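The owner of Grovero, a refill shop with 8 employees, has spent most of the spring thinking about trash bags. She opened the store in March of last year and began selling bin liners a few months later, after customers kept asking for them.

"People think a bag is a bag," she said. "Then they get home and it won't go over the rim, or it goes over and slides down the first time they throw in a melon rind."

Her advice is to shake the bag open before it goes anywhere near the container, push the bottom down by hand, and fold the top over the outside. If there is too much plastic, she gathers the extra on one side and ties a small knot in it.
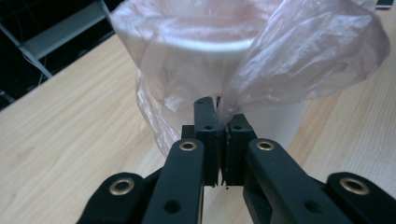 She prefers thin bags for bathrooms and desks. "You're throwing out tissues and cotton swabs. You don't need the heavy ones for that." For the kitchen she uses a thicker liner from Wovico and changes it every 3 days, full or not.

Color matters more to buyers than she expected. The shop sold 565 rolls last year, and 394 of them were tinted. "I ordered clear because it was cheaper. They sat there. A man told me he didn't want to look at his own garbage, and I couldn't argue with him."

She keeps the spare roll at the bottom of the bin, under the liner, a habit she picked up while cleaning offices in her twenties. The drawback is that a leak gets on the roll. "So wipe it out first. It takes a minute."

The store plans to carry a second size in the fall. She is still waiting on prices from the supplier.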